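Opening an Old Desktop Tower: Frequently Asked Questions
Grivosard Computer Reuse, updated Sun 28 August

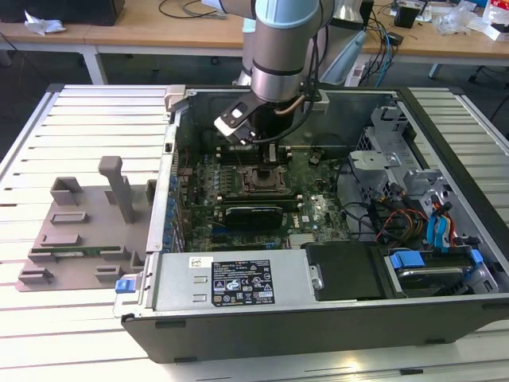
We receive many messages from people who have an old office tower at home and would like to take parts out of it, or put better parts in. The same questions come again and again, so we have collected our answers on one page. If your question is missing, please write to us through the contact form.

Do I have to lay the computer on its side?

Yes, we recommend it. When the side panel is off and the tower lies flat, the motherboard faces up and the screws can't fall deep into the case. Choose a table with good light and enough space for the panel and your tools.

What should I do before I take off the panel?

Shut down the computer, switch it off at the wall and pull out the power cord. Then press the power button for 5 seconds. Remove also the monitor cable, the network cable and everything in the USB ports.

May I open the power supply?

No, please never. It can hold a dangerous charge even when it is unplugged. You may take out the whole unit, but its metal box must stay closed. In many Dell towers a coloured latch or handle shows which part is made to be released by hand. Look for the manual of your exact model, as the latches do not all work in the same way.

How do I remove the memory?

Open the clips at the ends of the slot. On some boards there is a clip at one end only. The module comes up a little and you can lift it by its edges. Do not touch the gold contacts. If you will put the same modules back, write down which slot each one came from.

The processor is already out. Is the board still worth something?

Often it is, but the socket needs protection. If it is the kind with fine pins inside, one bent pin can be enough to make the board useless. Put on a plastic socket cover if you have one. We can't accept boards where the socket was cleaned with a cloth, the fibres catch on the pins.

Can I keep the graphics card?

Of course. First remove the screw or open the bracket at the back of the case, then push the small lock at the end of the slot and pull the card straight up. Put it in an antistatic bag. A normal plastic bag from the supermarket is not suitable.

What happens with my hard drive?

If you bring us a computer with the drive inside, we erase it before any other work. Since May we can also give you a written confirmation, which costs 8 dollars for each drive. You are welcome to take the drive out and keep it at home. Please leave us the plastic rails or handles, if it has them, because these are difficult to find later.

There are so many cables. How will I remember them?

Take a photo with your phone before you unplug the first one. Pull always on the connector and not on the wires. A SATA plug may have a little metal spring which you must press at the same time.

Where can I bring the parts?

Our counter is at Unit 5, in the Prundico building. Whole towers, loose cards, drives and cables are all accepted. For monitors and printers please ask first, as our storage is small. When you write to us about a tower you have already dropped off, mention the number on your receipt, for example 2121, so we can find it on the shelf.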